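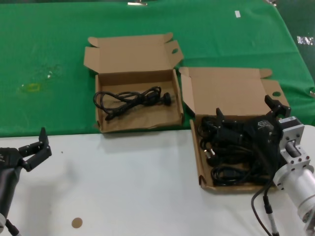 One cord on the left, the tangle still to be dealt with on the right.

How to sort a box of cables without losing the will to live

Posted June 5, 2022 in Storage and Tidying. Read 2,862 times. 11 comments.

Every workplace has a cable box, and so does every home with a cupboard in it. Things go in during a move or a clear-out, usually with the words "that might come in handy", and they come out years later as a single object. You pull on one plug and the entire contents rise to meet you.

The method below has been used on my own box, on my mother's box, and on the one at the Skodach reading room, which had a telephone extension in it older than the building's boiler. It takes an afternoon. It isn't difficult, only dull, so put the radio on.

What you need

Two cardboard boxes with lids, the same size if you can manage it. Shallow ones are far better than deep ones.
A table, with a cloth or mat over it if you care about the table.
Reusable hook-and-loop ties. The cheap Likeck ones on a roll are fine.
Paper labels or masking tape, and a pen that works.
A bag for the things you will finally admit are rubbish.

I use the folding boxes that Nikent sells for posting shirts, because the lid is joined on at the back and can't wander off. Any box with an attached lid will do. A loose lid spends the afternoon under your elbow and the evening behind the sofa.

Step 1. Set up both boxes before you touch anything

Open both boxes, fold the lids right back and put them side by side. The tangle goes in one. The other is for cables that have been separated, coiled and judged worth keeping. Decide which is which and stick to it. I put the finished box on the left, for no better reason than that I reach across with my right hand, and I have on one occasion swapped them halfway through and had to start again.

Keep the two close together. If there is a yard of table between them you will begin making a third pile in the gap, and the third pile is where good intentions go.

Step 2. Find an end

Don't pull. I know you want to. Pulling a loop out of a tangle tightens everything it passes through, and you will have made a knot where there was only a muddle.

Look for a plug instead. Mains plugs are the easiest because they are big and sit on top like sulky toads. Lift the plug, see where its cord goes under, and feed the plug back the way it came. Under, over, round, under. It feels slow and is much quicker than the other way, which involves language.

If you can't find any end at all, pick up the whole bundle in both hands and shake it gently over the box. Something will drop.

Step 3. Coil it properly

Most people wrap a cord round the hand and elbow. It looks brisk and nautical, and it puts a twist into every turn, so the cord springs back into a mess as soon as it is let go.

Lay it in loops instead. Hold one end loosely in one hand, bring up a length with the other, and let the cord fall into whatever size of loop it seems to want. If a loop stands up in a figure of eight, roll the cord between finger and thumb until it lies flat. Then carry on. For an ordinary power cord I aim at loops that sit inside the box with a finger's width to spare on each side. Long extension leads want bigger loops, and mine end up 38 centimetres across, which means they don't go in the box and live on a hook.

Put the tie round one side of the coil only. If you cinch it round the middle you get a bow tie, with a sharp bend at each side of the knot, and sharp bends are where cords give up.
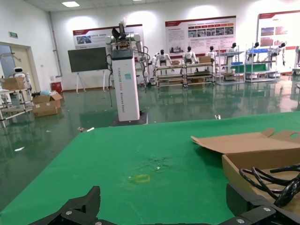 One reader objects to all this and says she has kept her cables loose in a drawer since she left college, finds what she wants by feel, and thinks that anyone who coils a lead they use twice a year has too much time. She also asks whether it matters which end is left on the outside.

It does, a bit. Leave the plug on the outside of the coil for anything that goes into the wall, so you can tell what it is at a glance. For the rest, leave out whichever end is the odd one. As for the drawer, I can only wish her well.

Step 4. Label it while you still know

Fold a strip of masking tape round the cord near the plug to make a little flag and write what it belongs to. Write the thing, not the type. "Printer upstairs" will mean something to you next September. "Black, medium" will not, given that they are all black and most of them are medium.

If you don't know what it belongs to, write a question mark and today's date. This is the only filing system I have ever kept up. Anything still wearing a question mark after a year goes, and you will be surprised how little you mind.

Cracked insulation, bent pins or a plug that rattles when shaken: into the bag, no label, no second chances. Take the bag to the electrical recycling point at your tip and keep it out of the household bin.

Step 5. Fill the box sensibly

Lay the coils flat and side by side. Heavy ones go at the bottom if you must have a second layer. I'd stop at two layers, since a third turns the whole thing back into digging.
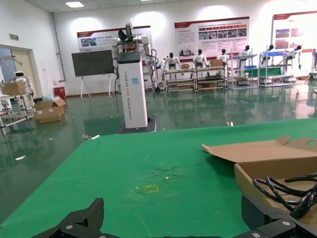
Loops over the front edge. A coil hanging out like this needs smaller turns or a bigger box.

The test is the lid. Fold it down with the flat of one hand. If it shuts, you are finished with that box. If it needs leaning on, take something out, and if a loop is draped over the edge, redo that coil before you go any further. A lid forced down on a cord will hold until you pick the box up by the lid, as you will.

Plenty of these folding boxes come with a hole near the corner of the lid. Please don't thread a cord through it for neatness. I have done it, and then I had a box I couldn't open without unplugging something.

Step 6. Where it goes

Somewhere you can reach without a chair. The Phùng shelving units in my back room are the right depth for two boxes one behind the other — a mistake, as the one behind was never opened again. Put them side by side with the writing facing out.

Once a year, go through the question marks. When a new gadget arrives, label its lead before it has been plugged in even once. I manage this perhaps half the time, and the other half is in a carrier bag on the landing.

Filed under: cables, boxes, small rooms
Next: What to do with 3 identical chargers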